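September 8, 2021

**Wisel puts its table cell back to work after a change of finger cables**

The two-handed table cell at Wisel is running again since this morning, after a stop of 11 days. The reason for the stop was a worn cable in the thumb of the right hand. The thumb still closed, but it came back slowly, and at the end it did not open fully any more.

Dörte Frerichs, who looks after the cell, first thought of a software fault. She loaded the older settings and the hand behaved the same. Only when she took off the cover of the palm did she find the cable, with several broken strands close to the small guide wheel. "From outside it looked perfect," she said. "I should have opened it two days earlier."

The spare parts came from Movix. The first packet contained cables for the previous type of hand, which are too short, and it had to be sent back. Ursina Kaufmann, responsible for purchasing, has now written the part number on the inside of the cabinet door.

With the correct cables on the bench, the work itself took one afternoon. Frerichs and Genivaldo Macedo changed the thumb cable and also those of the two fingers next to it, which had the same number of hours. Each cable must be tightened in small steps, and after every step the finger is moved by hand to its end and back. 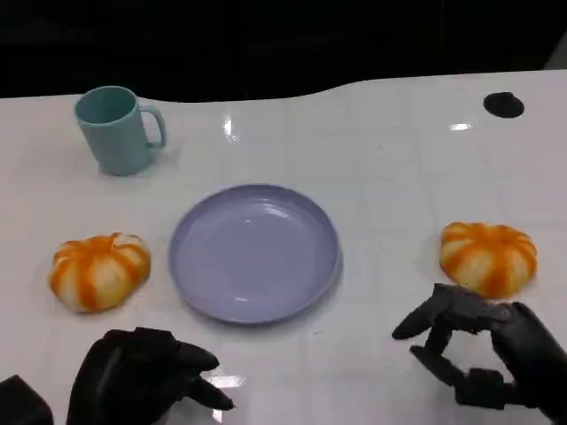 After the cables came the calibration. Both hands are driven over the table, opened and closed without load, and the zero position of each joint is stored again. Macedo repeated this 25 times for the right hand before he was satisfied with the thumb. The left hand was not repaired, but it was calibrated together with the right one, as the two share one control box.

The tests use light household things and small pumpkins, which roll a little when a finger touches them from the side. According to Macedo they show a badly set thumb faster than a test block does. A mug with a handle also belongs to the set, and so does a shallow plate.

The glossy table top stays for the moment. Javiera Pereyra, who works with the camera pictures, has asked for a matt one, as the lamps give bright reflections on the white surface. A decision about this is expected later in September.

From now on the cables will be inspected after every 330 hours of operation, with the palm cover removed. Until now there was no fixed interval. Wisel keeps 3 complete sets of cables in the cabinet, and the old thumb cable has been sent to Movix for examination.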